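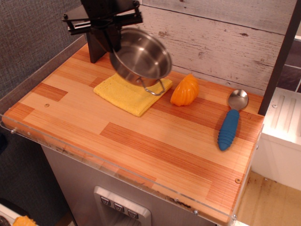 Opinion > Software > Manipulation

Write the failure log first

4 min read

Print this article | E-mail this article

Most teams I visit can show me their policy architecture on a whiteboard within a few minutes of my walking in. Very few can show me what their software did the last time it dropped something. I think that's the wrong way around, and I think it's costing the field more than any shortage of data or compute.

I came to this view at Clalleder, where I maintained the control and logging stack for a toy-kitchen bench. The tasks were small ones. Pick up a pot, tip it, put it down on a cloth, leave the spoon alone. We had 2,813 recorded episodes by September and a planner everybody was fairly proud of. What we didn't have was any record of why an episode had been marked as a failure. There was a column for it, and the column said "fail".

Anikó Illés spent most of a month going back through the failures by hand. Her finding was dull and very useful. The largest group had nothing to do with the learned part of the system. The perception node was publishing poses with the time the message was sent, and the planner was reading that as the time the image was taken. When the arm was still, this made no difference. When it was moving, the planner aimed at where the pot had been. We had been tuning the network for weeks to make up for a bad timestamp.

Shiny cookware made it worse. Polished steel gives a depth camera very little to work with, so the pose estimate jumped about, and the jumping hid the delay. Pascual Ojeda wrote a filter that smoothed the jumps. It was a decent filter – and it added more delay.

The usual reply is that logging slows people down. Domingo Herrera made that argument to me at Marinho and he made it well. His group is small, they have a demo to give, and every hour spent on tooling comes out of the hours for the robot. I accept the arithmetic for the first week or so. After that I don't. We now keep the last 60 seconds of every topic in a ring buffer and write it to disk whenever an operator presses stop. It took one person 2 days to build. The operator picks a cause from a list of 20, and "unknown" is allowed but has to come with a sentence of explanation.

Olga Saavedra thinks the list is a mistake, and that people will pick whatever is at the top. She may be right. We shuffle the order now, which the operators hate.

I'd also like to see this change how we choose software. When Gronard and Clitex come around offering planning libraries, the talk is all solve times and smoothness of motion. Those matter. I would ask what the library returns when it can't find a plan. If the answer is an empty list, with no word on which constraint was violated, somebody on your team will be writing that part themselves at nine at night.

Benjamín Aravena, who reviewed a draft of this, says I'm describing ordinary software practice and calling it an opinion. Fair enough. I'd still like to see it done before the next model gets trained.

Print this article | E-mail this article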